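Small charms, big claims: a gallery from the polka-dot table
2020-11-17

I have been suspicious of charms for years. They are sold as "collectible," photographed next to coffee cups, and priced as if someone had dug them out of a royal tomb. So when Manolis Papadakis told me that sorting a pile of them was relaxing, I said I would believe it when I'd done it. We cleared a round table, put the brown cloth with the white dots on it, and got to work with an open gray bin.

The pile came from a Hesville craft seller who was getting out of the business. The listing promised 2,507 pieces. I have my doubts about that number and I am not going to be the one who checks it.

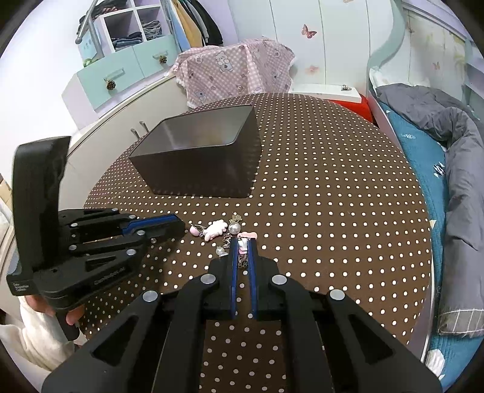 1. The pink ribbon
A keychain charm with a pale pink ribbon shape at the top, a white-and-silver ornament and a fine silver chain. Manolis thinks this is the best piece in the whole lot. I think the chain is doing most of the work. Take it off and you have something that belongs on a birthday card. Still, it is the only one I was asked to put aside, and it was put aside.

2. The pink oval
Glossy, pink, oval. I have tried to find more to say about it. The seller's sheet called the color "dawn," and I have been up at dawn often enough to object. It would look fine on a zipper pull, and I suppose that is more than can be said for some of the others.

3. The puffy bunny
White and round in the cheeks, if you are generous about where the cheeks are. Bunnies sell, I am told. Thanasis Karamanlidis had a stall at the Traltevberg spring market in April and says he could have sold nothing else all weekend. He also says that every year about whatever he happens to have left over, so make of it what you will.

4. The pearly bead with the gold bow
My favorite, and I resent it a little. The bow is small and stays out of the way, and the bead has that pearly look that I normally associate with shirt buttons. I make no claim that it is a pearl. The sheet did make that claim, in capital letters, at a price that would not buy you a sandwich. Draw your own conclusions.

5. The tiny pearl bead on the short chain
Easy to miss, easy to lose. The chain is too short for a key ring and too short for a bracelet. Manolis says it is meant to hang from something else as a second drop. Maybe. I have noticed that when people can't work out what a piece is for, they say it hangs from something else.

6. The gray bin
Dark gray outside, lighter inside, walls that slope out a bit. I include it because I have spent more money than I want to admit on storage sold especially for jewelry. The worst was the Dolto case with 10 drawers, each too shallow for anything with a bow on it and all of them sticking by the second month. A plain open bin has no drawers to stick. It has no compartments either, so the chains will tangle, and anyone who tells you they won't is selling bins.

7. The tablecloth
Dark brown with evenly spaced white polka dots. Manolis picked it. I argued for plain gray felt, on the grounds that white beads and white dots are a poor match, and I stand by that. You look down for a pearl bead and the table offers you a great many candidates. He says the dots help you keep things spaced out. Neither of us has changed his mind.

8. The koala cloth
Pink and white checks, cartoon koala faces, a ruffled white lace hem. It lives past the far edge of the table, and I did not expect to write about it. But two people who saw this page before it went up asked me where it could be bought, and none of them asked about the charms. That tells you something about the charm market. As far as I know it came from Zervas, the fabric shop, and they have long since moved on to other animals.

A few notes on the sorting

We went by type first: ribbons and bows, animals, beads, plain shapes. It sounds sensible until you meet a bead with a bow on it. Manolis puts those with the bows. I put them with the beads, and when he isn't looking I move his.

Sorting by color was worse. Pale pink, pink and "dawn" all end up in the same heap, and white swallows everything else.

The seller's sheet numbered the designs, and the highest number on it is 3,777, which is more designs than there were supposed to be pieces. I wrote to ask. The answer was that the numbers "carry over." From what, it didn't say.

Was it relaxing? For the first hour, yes, I will give him that. After that my back hurt. Thanasis has offered to take the bunnies off our hands and says he has room for 2,000 of them. We don't have anything like that many, and he knows it – but he has asked for first pick, and he can have it.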